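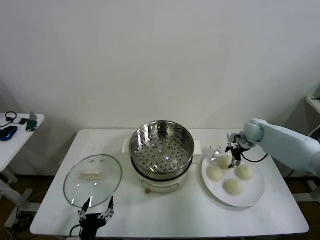

Review: Judetti 141 Mulch Spreader

The Judetti 141 is a walk-behind spreader intended for nurseries, grounds departments and bulk mulch yards. Our office tested it at the Skevelton yard in February, using double-ground hardwood and screened pine bark supplied by Paterson. 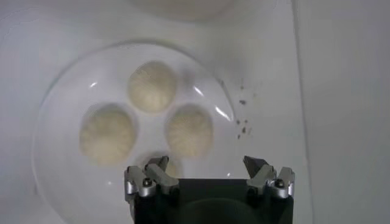
The hopper is rated for up to 99 pounds. Pine bark fed evenly at every gate setting. The hardwood bridged over the gate when damp – the agitator bar cleared it, but the operator had to stop each time.

Assembly took 91 minutes with the printed instructions. The axle pins are well made. The gate lever is stiff and would benefit from a longer handle.
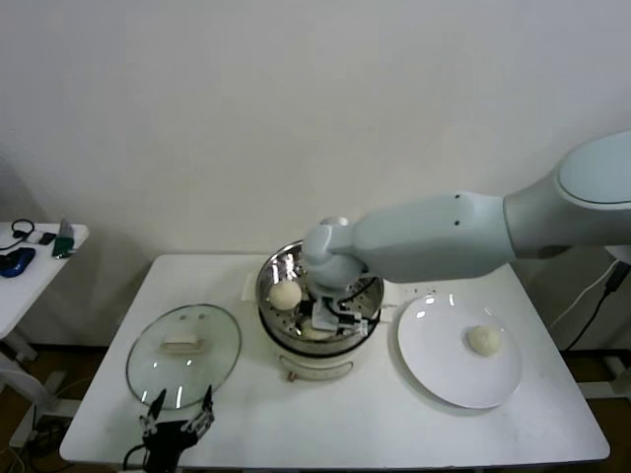

Steamer with pale buns inside, lid on the table.

Elsie Kereama, who supervised the trial, preferred the Judetti to the older Nastia model for bed edges, where it left a cleaner line. On slopes the Nastia remains easier to hold.

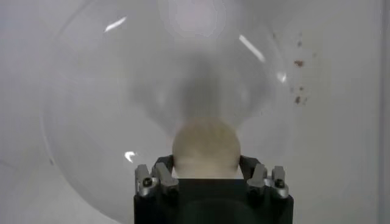
Can the spreader be used with dyed mulch?
Dyed material may be used once it has cured. Rinse the hopper afterward, as color collects along the gate seam.

Replacement gates are listed under part number 2000. Recommended for level sites.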